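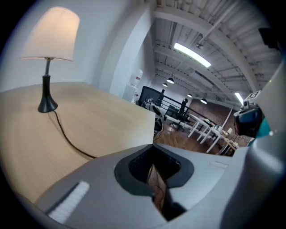 The Late Shift at Grelbridge

Reading after dark is back in a town that nearly lost its library

By Nuria Teshome

The Grelbridge library used to close at 5 p.m. For most of the people who live here, that meant it was closed. The cannery lets out at 5:30, and the bus from the county seat gets in after six. Parents who wanted books for their children had Saturday mornings, and so did everyone else, so the line at the desk went out the door.

Two winters ago the county proposed shutting the branch and sending a van through town twice a month. Circulation had dropped for six years in a row. The building needed a boiler. At the public hearing, Huia Costigan, the branch manager, asked for one season to try different hours before the vote.

She got it. The branch now opens at noon and closes at 10 p.m. four nights a week, with the same staff and the same total hours as before.

"I didn't have a theory," Costigan said. "I had a key and I live close by."

The first month was slow. Some nights the only visitor was Orhun Keskin, a line mechanic at the cannery who was studying for his electrician's license. He had been working at his kitchen table with two kids in the next room. At the library he took the same chair by the radiator each night and stayed until closing. He passed the exam on his second try and still comes in, mostly for westerns.

Word got around by way of the cannery break room. By the end of the season the branch had issued 442 new cards, in a town of 1,835 people. The county took the van off the agenda and found money for the boiler in a road fund, a move that two commissioners still complain about.

Evening readers want different things from daytime ones. Costigan had expected requests for computers. What people asked for was a place to sit and a decent light to read by. The ceiling fixtures in the main room were bright, and they buzzed. She started switching off half of them at seven and put lamps on the tables, bought with money from a book sale. Complaints about the buzzing stopped. Complaints about the chairs continue.

The branch does not hold many programs at night. A knitting group meets in the children's corner after the children leave. There is a long-running chess game between Flynn Te Moana, who drives the late bus, and whoever is free during his layover. He gets 40 minutes. The board stays set up on top of the atlas case, with a note asking people to leave it alone.

Jinfeng Lü, who teaches eighth-grade history across the street, grades papers in the reading room two nights a week. Her students have figured this out. Some come in to ask about homework, and some leave when they see her car.

"I get more done at home," she said. "But I'd rather be here. At home I turn on the television."

Costigan's report to the county is due at the end of February. She wants a fifth night, and she wants to replace 100 of the oldest large-print titles, many of which are held together with tape. The fifth night would mean hiring a part-time clerk, and the county has not hired anyone for the branch in nine years.

On the evening I visited, the last person out was a man returning a cookbook. He had kept it past the due date and wanted to pay. Costigan told him the branch had dropped fines. He put two dollars in the book sale jar, and she went around the room turning off the lamps.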